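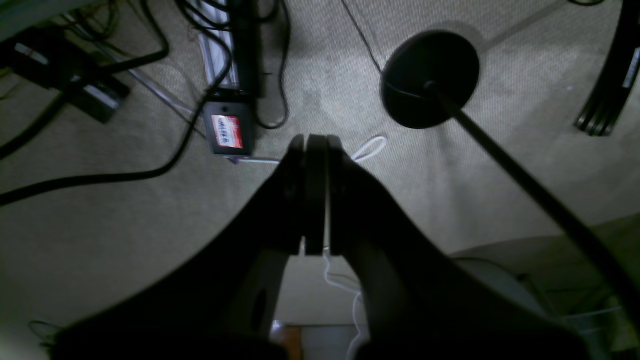
June 3, 2022
By the Gadget Grump

I've been going back and forth on whether the Heton two-arm kit from Mekcombe is worth the money, and I think I've landed on yes, with some grumbling. The hardware is the easy part to like. The arms went together in an afternoon, the wrist cameras clip on with 4 screws, and the starter software (they call it Lekota) found everything on the first try. I almost fell over!

What bugs me is the sales pitch. Mekcombe sells this thing as a laundry helper, and laundry is so much harder than moving blocks around. A block stays a block. A T-shirt is a new shape every time you touch it, and two arms have to agree on what to do with it.
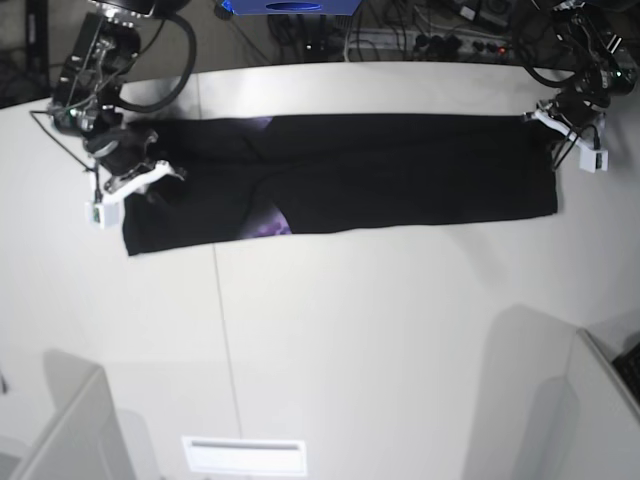

Both arms on one piece of black cloth, one gripper at each end.

The monthly plan gets you 1,000 practice runs stored on their servers, and I went through mine in 28 days. After that you pay extra or start deleting. For a kit at this price, that's stingy. I'd also love longer cables, and a manual with more than six pages.

Would I buy it again? Yeah, if you like tinkering and you've got the floor space. If you just want your shirts folded, fold them yourself and check back in October, when the next Lekota update is supposed to land.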